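# Robots Have Rules Too!

By Ailbhe Cronin

Do you have rules at your school? No running in the corridor, hang your coat up, wash your hands before lunch? Robots have rules as well. Loads of them! Some are about where a robot may go, some are about how fast it can move, and some are about how hard it's allowed to squeeze.

I think robot rules are one of the best bits of the whole subject, and I'm going to try to get you as excited about them as I am.

## Who makes the rules?

A robot doesn't write its own rules (imagine if it did!). People do. Engineers from lots of different countries get together and argue, very politely, about questions like "What should happen if somebody walks in front of a moving robot arm?" When they agree, they write the answer down in a document called a **standard**.

A standard is a bit like a recipe that everyone shares. If a robot is built in one country and used in another, the people at both ends can read the same standard and know what to expect.

Then there are the smaller rules that each workshop makes for itself. At the Mostix workshop in Bromstead, the robot rules are on a big yellow sheet by the door. Rule 4 is my favourite: *If you aren't sure, stop the robot and ask.* It works for people too.

## The stop button

Have you ever seen a big red button that looks as though it's begging to be pressed? On lots of robots, that's the **emergency stop**. Press it and the robot has to stop moving. It can't finish its job first or say "just a minute!" like you do when tea's ready.

The button has to be easy to find and easy to hit, even with an elbow. Once it's been pressed, letting go of it mustn't make the robot leap back into action. A person has to check that everything is safe and then start it again on purpose.

At Mostix they test theirs every morning before any work begins.

## Gentle does it

Now for squeezing. Try picking up a ripe strawberry and then a brick. Your hand changes how hard it grips without you even thinking about it! A robot hand, which is called a **gripper**, can't do that unless somebody has set it up properly.

Grip too hard and you could crack something. Grip too softly and it might slip out. So good practice is to choose the right grip for each thing the robot holds, write the setting down, and test it slowly before going any faster.

Small plastic parts need extra care. The plug on the end of a network cable is a good one to think about, with its little gold-coloured metal contacts that carry the messages between machines.
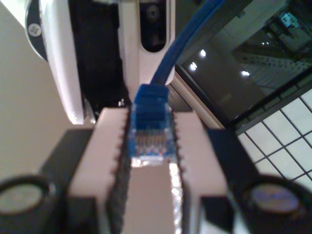 *Got it! Two white gripper fingers hold a blue network plug between toothed black pads.*

See the tiny triangles on the black pads? Teeth like those can help a gripper keep hold of smooth things. Run your finger over the lid of a fizzy drink bottle and you'll feel little ridges doing much the same job for your hand.

Lining things up matters as well. A network plug only goes into its socket one way round. If you've ever tried to push one in upside down, you'll know that shoving harder doesn't help one bit! A robot can be given a **force limit**, a number that means "if you're pushing this hard, something's wrong, so stop". Then a person can come and have a look.

## Slow near people

Some robots work behind fences. Others work close to people, and they need extra rules. One idea is to make the robot slow down when somebody comes near and stop if they get too close. Another is to keep its pushes so weak that a bump wouldn't hurt.

Hands and faces get special attention when people work these rules out, and so does anything sharp the robot might be holding. A robot arm carrying a sponge and the same arm carrying a screwdriver are not the same thing at all!

## Write it down

Robot people love notebooks. Every time something goes a bit wrong, they write down what happened, even if no harm was done. The notebook at Mostix has 391 entries so far, and one of them just says "dropped it again".

It may sound dull, but it's brilliant detective work. If the same mistake keeps popping up at the same time of day, perhaps the sun is shining in and dazzling a sensor. You'd never spot that without the notes.

## Your turn: be the robot

You'll need a friend, a scarf, a plastic cup and a table.

1. Tie the scarf over your eyes. You're the robot now.
2. Your friend gives you instructions such as "left a bit" or "close your fingers".
3. Try to pick up the cup and put it down somewhere else on the table.
4. If your friend shouts "STOP!", freeze straight away.

Swap over and have another go. Then sit down together and write 2 new rules that would have made it go better. The children at Tillwood came up with "say how far, not just which way", and I've been using that one ever since.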